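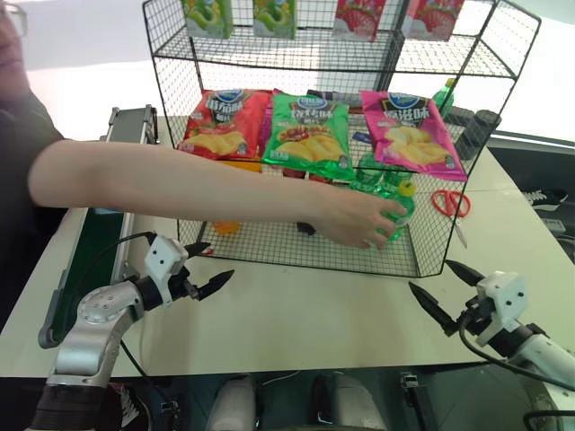

Maltodextrin is a white, nearly tasteless powder made by breaking starch into shorter chains of glucose, and it is one of the main sources of carbohydrate in sports drink mixes, energy gels and weight-gain powders. It is made from maize in most of North America and from maize, wheat, potato, rice or tapioca elsewhere. In sports nutrition it is sold both under its own name, in plain bags, and as a part of flavoured blends. The body breaks it down to glucose quickly, so it raises blood sugar at a rate close to that of glucose itself, while tasting much less sweet. Ordinary shop foods also carry carbohydrate: the juice in the green and the strawberry-printed cartons on the top shelf of the wire rack would supply it mostly as sugars, and the potato crisps in the bags on the shelf below would supply it mostly as starch, along with a good deal of fat. A maltodextrin powder contains almost no fat, fibre or protein, and its makers can choose the chain length to suit the product.

Search Enter a word or phrase Go

Composition

Starch is made up of long chains of glucose units, some straight (amylose) and some branched (amylopectin). Maltodextrin is what remains when these chains have been cut part of the way down. A given batch is always a mixture of lengths, from a few units to several dozen or more. The average is expressed through the dextrose equivalent, or DE, which compares the reducing power of the product with that of the same dry weight of pure glucose. Unbroken starch has a DE close to zero and pure glucose a DE of 100.

In common trade use, maltodextrin has a DE below 20. A dried product with a DE of 22 is made in much the same way but is named glucose syrup solids or dried glucose syrup. Buyers sometimes treat the two as equal, and in a drink the difference is small. As DE rises, sweetness increases, the powder takes up moisture more readily and the solution becomes thinner.

Manufacture

The starch is mixed with water into a slurry and heated so that the grains swell and burst. An enzyme, usually alpha-amylase, is added to cut the chains. Acid can do the same work, alone or before the enzyme, but gives less control over the result. The reaction is stopped at the wanted DE by changing the acidity or temperature. The liquid is then filtered, passed through carbon or ion-exchange columns to remove colour and salts, and spray-dried.

Spray-dried powder is fine and dusty and tends to form lumps in cold water. For drink mixes it is often agglomerated: the particles are lightly wetted and dried again in clusters, which sink and break up more easily. Agglomerated powder fills more space for the same weight - a scoop sized for one form will therefore give the wrong amount of the other. The Kosivport works of Skoneteck supplies both forms, the fine grade in bulk sacks of 1,000 kg and the agglomerated grade in smaller lined bags.

Use in sports nutrition

During long exercise the muscles draw on glycogen, the body's own store of carbohydrate, and on glucose carried in the blood. Carbohydrate taken in drinks or gels helps to maintain the second of these. The limit is set largely by the gut. Glucose, whether eaten as such or released from maltodextrin, crosses the wall of the small intestine by a transporter known as SGLT1, which becomes saturated at high intakes. Fructose uses a different transporter, GLUT5. Mixtures of the two sources can be absorbed faster in total than either alone, and for this reason many endurance products combine maltodextrin with fructose, often in a ratio of 2 to 1 by weight.

Chain length matters to the drink as well. The osmolality of a solution depends on the number of dissolved particles, and a gram of maltodextrin holds far fewer particles than a gram of glucose. A fairly strong drink can therefore be made without the high osmolality that slows the uptake of water. The benefit is smaller than is often claimed, as the chains are split rapidly once they reach the small intestine, and the total energy in a drink also affects how fast the stomach empties.

In weight-gain powders maltodextrin serves as cheap energy beside whey, milk or soya protein. It is also used as a carrier for flavourings and as a bulking agent in products that contain only small amounts of active ingredients.

Field survey

A survey of entrants in the Hilley road race was carried out in October by Venla Heinonen and Aatos Partanen. It received 1,388 replies. The questions covered the type of product carried, the timing of intake and stomach complaints. Most of those replying could name the brand of their gel or powder, but few could name its carbohydrate source. The authors noted that the replies were self-reported and that intake was not weighed, and drew no link between maltodextrin and any complaint.

Related products

Cyclic dextrin, also called highly branched cyclic dextrin, is made from waxy maize starch with a branching enzyme. It has a narrower spread of chain lengths and a lower osmolality than most maltodextrins, and costs more.

Resistant maltodextrin is treated so that many of its bonds cannot be broken by human digestive enzymes. It acts as a soluble fibre and is not suitable as a fuel during exercise. The similar name has led to errors in ordering; the Cantero catalogue lists it under fibres for this reason.

Dextrose is glucose in powder form. It is sweeter than maltodextrin and has a mild cooling effect in the mouth.

Labelling and safety

Maltodextrin is generally treated as a food ingredient and not as an additive, and in the European Union it does not carry an E number. On nutrition labels it counts towards total carbohydrate. The share declared as sugars is low, covering only the single and double glucose units, which can mislead buyers who need to watch blood sugar. People with diabetes are usually advised to go by the total carbohydrate figure.

Wheat-based maltodextrin is processed until very little protein remains, and in the European Union it is exempt from allergen labelling for wheat. Frequent sipping of any carbohydrate drink adds to the risk of tooth decay, maltodextrin included.

Storage

The powder should be kept dry in a closed container. It does not spoil readily, but damp powder cakes into a hard mass. Once mixed with water it supports the growth of bacteria and yeasts, and bottles should be emptied and washed on the day of use.

See also: Dextrose equivalent - Energy gel - Glycogen - Oral rehydration solution

Contact us | Copyright, all rights reserved | Back to top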